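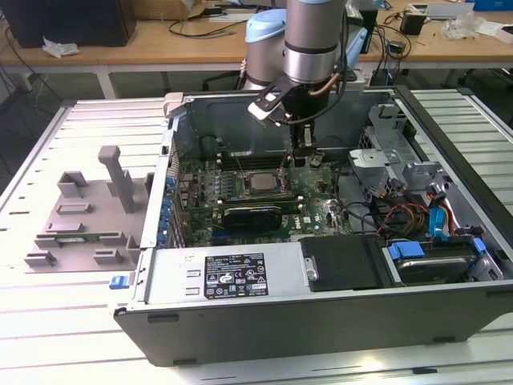 Why does a computer get warm when it's working hard?

Because electricity is running through millions and millions of teeny tiny switches inside it, and every time those switches flip on and off, a little bit of the electricity's energy turns into heat. One switch makes so little heat that you'd never feel it. Put enough of them together on a chip the size of a cracker and you get something that can be too hot to touch!

I love this question, and I get it a lot. A girl named Sarita Katiyar wrote to me to ask why her mom's laptop feels like a pancake on her knees when she watches cartoons. So, Sarita, let's talk about heat.

Rub your hands together

Go on, do it really fast. Count to 20 while you rub, then put your palms on your cheeks. Warm, right? Your hands were moving, and when they rubbed against each other some of that moving energy changed into heat energy. Scientists have a word for this kind of rubbing. They call it friction.

Electricity does something a little bit like that. When it flows through a wire, tiny bits called electrons are drifting along, and they keep bumping into the atoms the wire is made of. Bump, bump, bump. All that bumping makes the atoms jiggle more, and jiggling atoms are what heat is. The word for how hard a material makes it for electricity to get through is resistance.

A toaster does this on purpose. The wires in a toaster have plenty of resistance, so they glow orange and toast your bread. A computer does it by accident. It only wants to do math and show you pictures, but it can't help making heat too.

Where does the heat come from?

The warmest part is usually the processor. You can think of it as the part that follows instructions (add these numbers, move that dragon to the left, play that sound). It follows them unbelievably fast. If you're playing a game with lots of explosions and shiny water, there's often a second hot chip called the graphics processor, and its whole job is working out what color every dot on your screen should be.

The memory gets a bit warm as well. So does the power supply, which takes the electricity from the wall and changes it into the kind the computer can use.

When you're just typing a story, the processor has lots of little rests between letters. When you start a big game, it hardly gets to rest at all. More work, more switching, more heat — same as you running around at recess.

How does a computer cool off?

You sweat. Dogs pant. Computers can't do either one, so the people who build them use a couple of clever tricks.

Trick number one is a heat sink. It's a chunk of metal that sits on top of the processor, and it usually has lots of thin fins, a bit like the pages of an open book. Heat moves easily through metal, so it leaves the chip and spreads out into the fins. All those fins give the heat lots of places to escape into the air.

Trick number two is a fan. Once the air around the fins has warmed up, it needs to get out of the way so cooler air can come in. The fan pushes it along. That whooshing sound you hear when a computer is busy is the fan spinning faster! It's the same reason you blow on hot soup.

Some computers have pipes with liquid in them to carry the heat away, and phones and tablets mostly have no fan at all. They let the heat spread out through the case and into your hands. My friend Reijo Tikkanen says his tablet is the best mitten he's ever owned.

What if it gets too hot?

Computers have little thermometers inside. If a chip gets hotter than it should, the computer slows itself down so it makes less heat. You might notice your game getting jumpy. If that doesn't help, it can switch itself off completely to stay safe.

You can help by keeping the air holes clear. A laptop on a fluffy blanket can't breathe very well, so try a table or a big hardcover book. Dust is a pest too, because it settles on the fins like a sweater. Cleaning inside is a job for a grown-up, with the computer turned off and unplugged.

Try this at home

Find a metal spoon and a wooden spoon about the same size. Ask a grown-up to stand both of them in a mug of warm water (warm, please, not boiling). Wait 2 minutes, then touch the tops of the handles. Which one feels warmer? Now you know which one you'd pick to make a heat sink out of.

Write and tell me what you found, and send me your next question while you're at it. Rocío Moya has already asked why batteries run out, so that one's coming next!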